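COMMUNIQUÉ DE PRESSE

Brekville, le 19 mai 2020

L'atelier Bondo rouvre ses portes et lance son service de remise en état des tables en bois clair

Bon, on y est ! Après de longues semaines de rideau baissé, je rouvre l'atelier Bondo à Brekville, et j'en profite pour vous présenter un service que je prépare depuis le mois d'avril (j'avais enfin du temps devant moi) : la remise en état des plateaux de table, à domicile ou à l'atelier.

L'idée m'est venue en lisant vos messages. Vous avez été 1041 à m'écrire pendant la fermeture, je n'en revenais pas, et une bonne partie d'entre vous me parlait de la même chose : la table du salon devenue bureau, salle de classe, établi de couture et comptoir de cuisine dans la même journée. Forcément, le bois garde des souvenirs. Un coup de crayon qui dépasse de la feuille, le pied d'un ordinateur qu'on fait glisser, une assiette posée un peu vite...

Les bois blonds, c'est ma passion et c'est aussi ma bête noire. J'adore leur fil bien visible, ces veines miel qui filent dans la longueur, mais la moindre trace grise vous saute aux yeux dès que la lumière tombe dessus.

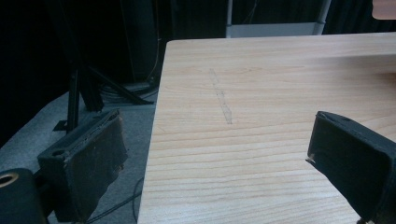 Communiqué n° 12

Une marque pareille, fine, en biais, un peu à gauche du milieu du plateau, on peut la prendre pour un trait de crayon comme pour une éraflure. Je commence donc toujours par le plus doux : une gomme blanche, sans appuyer, dans le sens du fil. Si ça ne part pas, je passe au chiffon à peine humide, puis à l'abrasif très fin, et je reprends la finition pour retrouver le même satiné que sur le reste de la table. S'il vous plaît, pas d'éponge grattante ! Je sais, elle est là, au bord de l'évier, elle vous fait de l'œil. Laissez-la où elle est.

Côté pratique, je propose 2 formules. La première se fait chez vous, en une visite, pour les petites traces isolées. La seconde se passe à l'atelier, avec enlèvement du plateau, ponçage complet et nouvelle finition à l'huile ou au vernis mat ; comptez 11 jours entre l'enlèvement et le retour. Je me déplace à Brekville et à Davbridge, et je passe aussi par Pennington une semaine sur deux. Pour les autres communes, écrivez-moi quand même, on trouvera bien une solution.

Pour le devis, envoyez-moi une photo du plateau prise de jour, lampe éteinte, avec deux mots sur son histoire : huilé, verni, ciré, ou « aucune idée, il était à ma tante ». Ça me va très bien aussi. Le devis est gratuit et je réponds moi-même, en général le soir.

À l'atelier, je reçois sur rendez-vous, un foyer à la fois, masque sur le nez et porte grande ouverte. Les journalistes qui voudraient voir un ponçage de près sont les bienvenus, prévoyez juste des vêtements qui ne craignent pas la poussière.

Contact presse : atelier Bondo, Brekville

Nos derniers communiqués
- Bondo ouvre une tournée d'enlèvement à Pennington
- Huile ou vernis mat : notre petit guide à télécharger
- Les chaises dépareillées de Davbridge s'exposent à l'atelier
- Fermeture temporaire de l'atelier : vos commandes en cours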